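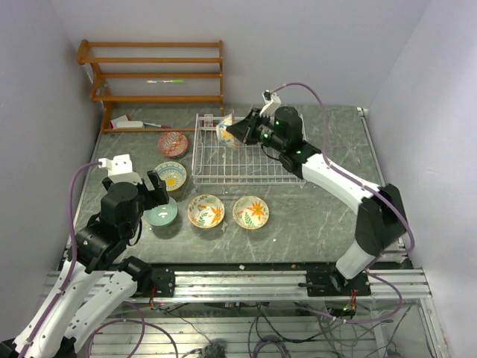 Jayson Yap replied that a rack is only as good as the cupboard behind it, and that bowls left to drain on the side get chipped whichever rack is bought.

Plistel > Shared kitchen > Minutes
Filed under: Crockery and washing-up

Minutes, 26th July

Item 3. Bowls. The patterned ones stay in use for now. The chair doubted that ceramic was ever a sensible choice for a kitchen shared by 40 people – the April minutes say much the same, and nothing was done then either.

Item 4. Wire racks. Stidard claims its rack will hold bowls on edge without tipping. The meeting was not persuaded. Cabrera quoted 1577 for racks and shelving together, Flosley 1667, and neither quote says whether delivery is included. To be asked again in writing.

Item 5. Wooden shelf. A proposal to keep bowls on it was put off. Two members wanted to know who would wipe it down and got no clear answer.

Item 6. Rota. Jayson Yap to redraft – the present one is widely ignored.

Carried over: labels for the cupboards.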